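The second room

I have been meaning to write about Karine Grewal's exhibition since May, and every time I sat down to do it I found I was still thinking about the second room and hadn't got to the end of a thought. So you will have to forgive me if this wanders a bit. It is that sort of show, and I am that sort of writer, as those of you who have been reading for a while will know.

The show is called Perron and it was at the Gromo, which is a small gallery up a flight of very steep stairs above what used to be a piano shop. I love it there. You arrive out of breath, somebody gives you a price list you can't afford to look at, and then you are more or less left alone. I went three times, once with my friend Amrit, once on my own on a soaking wet morning, and once right at the end when half the labels had already gone from the walls.

Karine photographs railway platforms. I know how that sounds! When Amrit first told me I pictured steam and brass and men with flasks, and I very nearly made an excuse. But these are platforms at stations where the trains no longer stop, or stop once a day, and mostly there is hardly any railway in them. There is a bench, or the place where a bench was. There is a strip of paving with grass coming up in a line so straight you'd think someone had sown it. She works with a big old plate camera and she makes her own prints, and the greys are so soft and so many that after a while you stop thinking of them as grey at all.

She took 304 negatives over the years she was at it, and showed 12. I find that almost unbearable to think about, being someone who can't choose between two pictures of the same cat. I asked her at the opening how she got from the one number to the other and she said she pinned small prints up in her hallway and took down whichever one she had stopped noticing on the way to the kitchen. It took her two winters. Her husband wasn't allowed to have a favourite.
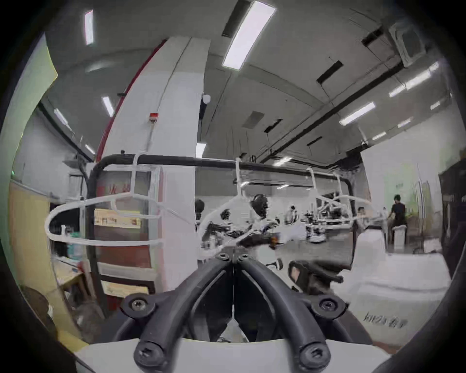 The first room had seven of them, quite large, hung a little lower than you would expect. I liked that very much, being on the short side, and Amrit (who is not) complained about his neck. My favourite in there was the one called Idavis, Morning. Idavis is a halt on a branch line, with a shelter about the size of a wardrobe, and she has photographed it from across the track so that the shelter sits dead in the middle and the sky takes up nearly everything else. Inside the shelter, if you go right up close, there is a timetable in a case. You can't read it. I tried, I had my glasses on and then off again, and a very kind young man on the desk told me that everybody tries.

What I keep coming back to with that picture is how patient it is. I have stood on plenty of platforms in my life, and waiting for a train is a peculiar kind of looking, isn't it? You look at things you would never look at otherwise. The edge of a step, the bolts on a sign. My grandmother used to take me to meet my uncle off the afternoon train, always far too early, and I could still draw you the pattern of the ironwork on that footbridge, though I couldn't tell you one thing my uncle ever said. Karine's photographs have that quality of having been looked at for too long, in the best way. You feel that she got there early as well.

Then you went through a low doorway into the second room, and this is where I get stuck.

The other five photographs were in there, and they had people in them. I wasn't ready for it. After seven pictures with nobody about, you walk in and there is a woman with a shopping bag, looking straight at you. She's called Citlali Cervantes, and she is in three of the five. The label told you her name and nothing else. In one of them she is standing, in one she is sitting on the bag (I did worry about the shopping), and in the last she has turned away and you only have her coat and the back of her head and the long line of the platform going off behind her.

Amrit thought the second room was a mistake. He said so on the stairs, he said so on the bus, and he rang me the next evening to say it again in a different order. His feeling was that the empty pictures asked you to imagine who might have stood there, and that putting a person in straight afterwards was like being told the answer before you'd finished the crossword. I could see what he meant. I think if I had only gone the once I would have agreed with him, too.

But on my second visit I did it backwards. I didn't plan to. There was a school party in the first room, sitting all over the floor with their clipboards, so I squeezed past them and started with Citlali and her coat, and by the time the children had been herded off down the stairs and I had the first room to myself, the whole thing had changed. The empty platforms weren't empty in the same way. I kept thinking she had only just gone. There is a dent in the grass in one of them, down at the left, that I hadn't noticed at all the first time, and I stood in front of it for so long that the young man on the desk came to ask if I would like a chair. 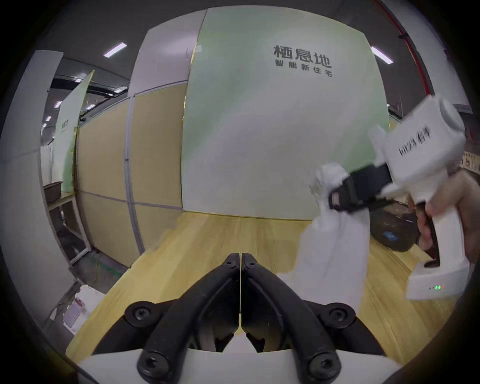 I wrote to Karine afterwards to ask whether she had ever thought of hanging it the other way round, and I had a lovely long letter back, on paper, in green ink. She said that she and Lech Makowska, who hung the show, had argued about exactly that for a week. Lech wanted the people first. Karine wanted them last. At one stage they had all of them mixed up together and it looked, she said, like a holiday album. In the end they tossed a coin for it and she won, and she told me she has wondered ever since whether she would rather have lost. I thought that was a very generous thing to tell a stranger who writes a blog.

She also told me a little about Citlali, and said I could pass it on. They met on the platform at Flesar, where Karine had been under her dark cloth for most of an hour waiting for a cloud to move. When she came out there was a woman standing in the picture. Karine was rather cross, and went over to ask her how long she would be, and the woman said she was waiting for the train. There is one train a day from Flesar and it had left before breakfast. Citlali knew that perfectly well. She had worked in the ticket office there when there was a ticket office, and she liked to come down and stand for a bit after doing her shopping. So Karine went back under the cloth and took the picture with her in it, and then asked if she would mind coming back the following week.

I wish I had known that when I was looking. Then again, perhaps I don't. There's a piece by Arlo Lindgren in the little booklet that goes with the show (it's a handsome thing, stitched, in an edition of 200, and I bought one instead of lunch) and he makes a great deal of Citlali as a kind of ghost, a figure for everything the railway has left behind. It's a clever essay and there are some beautiful sentences in it. But I did find myself thinking about the shopping bag. You can see the top of a loaf sticking out. I don't believe ghosts buy bread, and I'm not sure she would thank him for it.

The prints in the booklet are a bit dark, I should warn you. Idavis, Morning has lost most of its sky and the timetable is just a smudge. Karine says the printer had the flu. It's still worth having, if there are any left. The Gromo keeps a few under the desk and you have to ask.

I went back on the last afternoon, as I said. They were taking down the price lists and somebody was hunting for bubble wrap. The dent in the grass had a red dot next to it, and I was ridiculously jealous of whoever it was. I hope they've got a good wall for it, somewhere they have to walk past, and that it isn't behind a door.

Karine is working on something new and wouldn't be drawn on it, except to say that it involves bus shelters and that she has had to buy better boots. Amrit has already decided he won't like it. We've agreed to go together, and I am going to make him start in whichever room comes last.

I'm going to the Gromo again next month for the drawings, and I'll try to be quicker about writing them up. If any of you did get to Perron, do leave me a comment and say which way round you saw it. I'd especially like to hear from anyone who managed to read that timetable.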